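Hand-held gripper station, Veltitz annex
Inspection checklist w/ comments
Date: 2023-10-01
Checked by: Sveva Marino
Second reader: Guido Lo Presti
Station owner: Manuela Bianchini
Applies to: paired hand-held grippers, table work only. Arm cell has its own list, don't use this one for it.

How to fill in: OK, FIX (can run, fix before next check), STOP (no sessions until closed). Comment on anything that isn't a plain OK. "Looks fine" is not a comment. If you didn't check it, write NOT CHECKED, nobody gets in trouble for that.

Changes to the list since January: section 3 is new, old items 2.5 and 2.6 merged, operator strap item moved up to section 4.

1. WORK SURFACE

1.1 Sheet lies flat, no lifted corners, no tape ends sticking up
OK.

1.2 Sheet covers the whole work zone
OK. Table shows past the edge on the near side. Allowed, the rule is work zone, not the full tabletop. Just don't set parts down over the edge.

1.3 Sheet clean enough to work on
FIX. Brown specks and stains toward the far side, some blue pen lines too. Wiping didn't do much for the lines. Rule says replace the sheet when marks could be taken for a part or an edge, and a curved blue line is pretty close to that in my book. Guido disagrees, see the end.
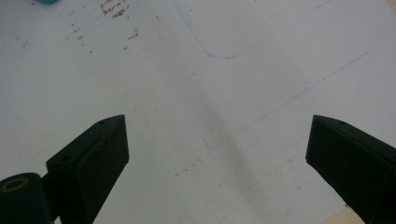 1.4 No loose parts, screws or tools left from the previous task
OK.

1.5 Lighting even, no glare
OK for glare. Soft shadow across the middle of the sheet. Not a fault under the current wording. Suggest we add a line about shadows or stop asking people about it.

1.6 Table stable, does not rock when leaned on
OK. Leaned on all corners.

2. GRIPPERS

Do both. Left first, then right, so the comments stay in the same order every time.

2.1 Fingers match, same type both sides
OK.

2.2 Finger surface: no cracks, chips or sharp burrs
OK with comment. Reddish-brown scuffs on the finger face. Ran a thumb nail over it, nothing catches. Is it rust or picked up from parts? Can't tell. Wipe it and look again next check. If it comes back in the same spot write it up.

2.3 Fasteners seated, none missing
FIX. The drawing we have from Kikeck doesn't say which holes in the finger are supposed to be filled and which stay open. So I can tick "nothing rattles" and that's all I can tick. Gediminas Rimkutė to get the current drawing. Asked for in January also.

2.4 Fingers open and close without sticking, full travel
OK. Opened and closed by hand, both units. Right one a little stiffer, inside the limit.

2.5 Grip: holds a test item upright without slipping or crushing it
OK. Use something ordinary off the shelf with a narrow top, and hold it low over the table. If it drops it shouldn't drop far.

2.6 Body and brackets: nothing bent, nothing that can snag a sleeve
OK. Brackets stick out by design. Long sleeves get rolled or taped, that is in the operator rules already but people forget.

3. CABLES

New section. Came out of the walkthrough with Rosalba Santoro, who asked for cables to be checked separatly from the grippers.

3.1 Gripper cable has a loop of slack at the hand, not pulled tight at full reach
OK left. OK right.

3.2 Cable does not cross between the fingers and the part
OK. Check this with the hand in working position. Cable can lie fine at rest and then swing in once you turn your wrist.

3.3 Cable run from table to floor is clear of the operator's feet and knees
FIX. The right one drops off the table and hangs. Need a clip or hook on the table edge. Two hooks, that's the whole job.

3.4 Floor cables bundled, routed, or covered
STOP. Big tangle by the computer, out across the floor on the left. I know it's been like that. The rule is still the rule: no loose cable where a person steps back from the table. Bundle it and get a cover on the part that crosses the walkway.

3.5 Power strip off the floor or in a guard
FIX. On the floor at the near left corner, cables plugged in. Mount it to the desk frame or get a guard. Total cable length from strip to station 400 cm max per our own rule, measured OK.

3.6 Computer: panels closed while running
FIX. Tower has open panels. Close up or write down why not, and who said so.

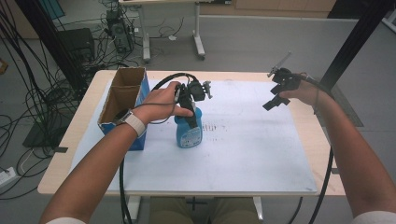
Left unit on the spray bottle, right unit open. Ref. items 2.5, 3.1, 3.4, 3.5.

4. OPERATOR

4.1 Wrist strap on, snug, device on the outer side
OK. Should take a finger under the strap, no more.

4.2 Operator can reach the full work zone without leaning on the table
OK. Anyone shorter, redo this item, don't copy the last answer.

4.3 Sprays and liquids: label readable, nozzle turned away from the face
Note. Any spray bottle on the table counts, full or not. Nozzle to OFF if it has one. Van den Broek sheet says the same thing, in longer words.

4.4 Boxes and containers inside easy reach, open side up, flaps not in the way of the hands
OK. Divider in the cardboard box is fine, just keep the fingers clear of it on the way down.

4.5 Break taken on time
NOT CHECKED. Limit is 180 minutes in one day on the grippers, per person. No log at the station to check against. Put a log at the station.

4.6 Operator knows how to stop a session and who to tell
OK. Asked, got the right answer both times.

5. START POSITION

5.1 Both fingers open, nothing held, before the session is started
OK. Keep it this way. The temptation is to start with the part already gripped to save a few seconds, and then the open position never gets recorded and we can't compare one session with the next one.

5.2 Fingers clear of the sheet, not resting on it
OK. Resting them drags the tips and it marks up the sheet.

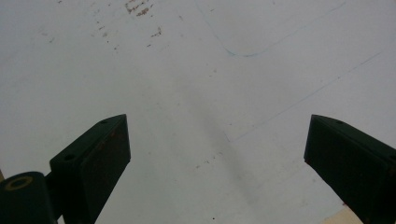 Repeat 5.1 and 5.2 after every change of operator and every change of part. Not only at the start of the day. Takes no time at all and most of the bad sessions Pison sent back to us failed on exactly these 2 items.

5.3 Start position held still until the go signal
OK.

5.4 Session name entered before start, not after
FIX. Seen entered after. Told the operator, told Manuela.

6. RESULT

STOP items: 3.4
FIX items: 1.3, 2.3, 3.3, 3.5, 3.6, 5.4
NOT CHECKED: 4.5
Station closed for sessions until 3.4 is signed off. Cleaning and parts swaps are OK in the meantime, power off.

Open comments

G. Lo Presti: on 1.3, I would leave the sheet. Marks are faint and they have not caused a reject that I know of. If we swap it for every pen line we'll be swapping it all the time. Put a date on the back of the next one so we at least know how long they last.

S. Marino: fine with the date. Still want it replaced. Rule as written doesn't say "has caused a reject", it says "could be taken for".

M. Bianchini: replace it this time. I'll reword 1.3 so it says what size of mark counts. On 3.4, will do it myself with Gediminas, cable cover is on order. Hooks for 3.3 are in the drawer under the label printer, please don't buy more.

G. Rimkutė: drawing for 2.3 requested again. Will forward when it comes. On 3.6 the panels are off for a card swap, will close after. Did not write it down, sorry.

R. Santoro: on 4.5, paper log is enough, name / start / stop. On 3.2 please keep the wrist turn in the wording, that was the point of the item.

Sign-off 3.4: ____________
Sign-off FIX items: ____________
Keep this copy in the station binder, old one goes behind it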